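Keeping Rain Out of the River: What We Learned on Zutport Street
Final report, 26 October 2024

When our class first settled on rainwater as a topic, I will admit I was hoping for something with animals in it. By July, though, I was the person stopping on sidewalks to look up at other people's gutters, and my family had stopped waiting for me to catch up.

Our question was a simple one: how much of the rain that lands on an ordinary roof in Getlow could be kept for gardens instead of running down the drain? We measured the roof of the old Notemel bakery, which comes to 2339 square feet, and learned that one inch of rain on 1000 square feet gives you more than 600 gallons - far more than any of us had guessed.

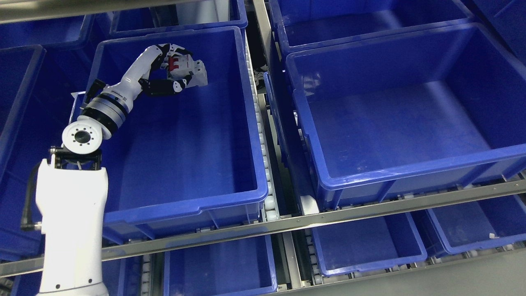 Storage was where we spent most of our time, and most of our arguing. A proper rain barrel is a fine thing but it costs money, and several families on the street told us they would sooner start with whatever was in the garage. A big plastic bin like the blue one in the photo would do for a first try, as long as it has a tight lid to keep mosquitoes out and sits somewhere level, given how heavy water gets.

We also read about the cistern at the Ní Chonaill house, dug in 1756 and used for watering vegetables well into the last century. Next year's group may want to start there, and to ask for the key early.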